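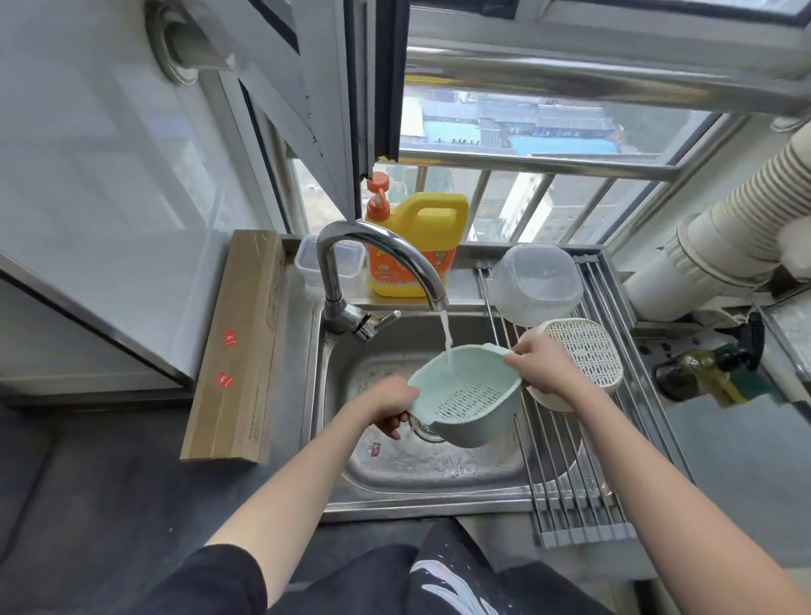 How do you keep a segmentation model from losing track of a basket once the tap is running over it? We stopped asking it to label every frame on its own and let a short tracker carry the mask through the water, with the model only correcting it when it's confident.

List home Threads By date By author Search Previous Next

From: Kalliopi Matić
To: hillus-perception
Subject: Re: [hillus-perception] masks falling apart under the faucet
June 2021

Hi all, and hello to the newcomers from the Pevbridge group, it's lovely to see the list getting busy again!

Ezeani wrote:
> We're running the stock Hillus segmenter on the kitchen sink clips
> and the mask for the colander breaks up as soon as there is water
> on it. The perforated wall seems to make it worse. The planner then
> thinks the rim has moved and replans the grasp over and over. Is
> there a threshold we should be changing, or do we need to retrain?

I wouldn't retrain yet. We spent most of November on this same trouble and I'd love to save you some of it. Moving water over a grid of little holes gives the model a different texture in every frame, and steel behind it doesn't help one bit. The rim is much kinder — it's smooth, it's a closed curve, and even with a hand on each side you usually have enough of it left to fit.

So what we do in Zidine now is fit the rim first and keep it in a buffer of 11 frames. The inside of the basket gets filled in from the rim, and the segmenter is allowed to overrule that only above the confidence gate. On our sink set of 1359 clips, the planner went from replanning up to 31 times in a clip to something I can watch without wincing (I'm still going through the worst ones by hand, with a lot of tea).

Two settings to look at before anything else. Set mask_hold to 700 milliseconds, and turn off the depth vote anywhere inside the fitted rim. Depth on falling water is nonsense in our recordings, and the default merge trusts it far too much. Leave the hand masks alone, though. They've been steady for us, and the planner needs them to know which parts of the rim are already taken.

One thing I haven't solved is a second basket lying on its side on the rack. The rim fitter loves a tilted ellipse and will sometimes jump over to it when a forearm crosses in front. I have a rough patch that penalizes sudden changes in tilt, and I'll push it to the Zidine branch once the tests pass. If you can send me a clip or two where yours jumps, I'd be very glad to have them.

Warmly,
Kalliopi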